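Packing cell notebook, July
Entry by Relu Husar, with corrections from Bogdan

Mouse into mailer, Kemard job. Third morning on the cord problem.

Started at 7:40. Same task as before: mouse goes in the tray on top of the printed sheet, cord goes in after it, lid closes. The mouse part is fine and has been fine since we changed the approach height. The cord is where we lose time, and today it is also where we got a protective stop I didn't like.

Tally for the morning, parallel grippers only: 137 attempts, 18 faults. Most of the faults are the dull kind. The gripper closes, reports a grasp, lifts, and there is nothing in it. Width reading at close is so near to zero with a single strand of cord that the grasp check can't tell the two cases apart. Bogdan said this in June and I argued with him. He was right.

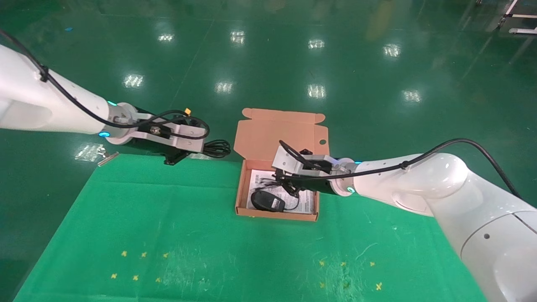

The stop came on attempt 74. Right arm went down for the cord, closed on one loop and started its lift. The other end of the loop was under the mouse body. The arm kept pulling, the tray slid, and the force limit did not trip until the wrist had already started its turn toward the left arm. Left arm was holding position the way it should. Closest distance between the two grippers in the log is 6 mm. No contact, nothing bent, but the separation monitor is set to stop well before that and it didn't.

I hit the stop from the console. Going by the timestamps, the monitor would have caught it a moment later, but I would not want to rely on that.

What I found afterward, in the order I found it:

The separation monitor was using the old tool model for the right arm. When we swapped fingers for the Enache trial the model was updated on the left and not on the right, so the software thought the right gripper was shorter than it is. My mistake, I did the swap. Fixed and checked with a gauge block on both sides.

The force limit on the lift was still at the value from the boxed-adapter work. Far too high for a cord. Lowered it. It now stops early on some good lifts too, so it needs tuning.

Arm cable slack on the right side looked like a possible cause at first. I ran the wrist through its full travel at slow speed with nothing in the gripper and the force reading stayed flat. Ruled out.

Bogdan wants the cord handled as a bundle, gathered before it goes anywhere near the tray, and he wants to do it with the finger hands in place of the parallel grippers. His argument is that you can close around a bundle and feel that it is there. Mine is that the hands are slower and we have fewer hours on them. We agreed to look at both before anybody writes to Zenalham about cycle time.

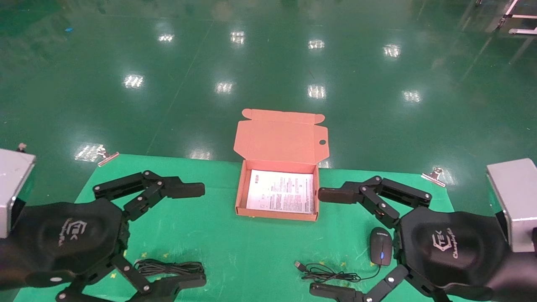
Separate problem with the hands: the lower fingers drift when the hand is held open for a long time. The commanded position doesn't change but the joint reading creeps, then jumps back on the next move. If a person is reaching in to reset parts when it jumps, that is a pinch. Until we know why, hands get powered down before anyone reaches over the mat. Powered down means the switch, pausing the program is not enough. I have put this on the whiteboard as well.

Bogdan thinks the drift is thermal. I think it's the controller gain on the lower joints. Neither of us has data yet. He will log joint temperature along with position on the next long hold.

Also the mat. It creeps under load when an arm drags something, and then the markers no longer line up with the taught positions. Check it against the reference pose at the start of each run.

To do:
Rerun the separation test with the right tool model, both arms, slow then full speed — Relu
Write the tool swap procedure down so that it covers both sides — Relu
Long hold test on the hands — Bogdan
Ask Rumden if the monitor can refuse to start when the tool model and the tool ID don't match
Two-arm runs stay at reduced speed until the first item is signed off

Stopped at 12:15. Both arms parked, fault log copied to the shared drive under the Kemard folder.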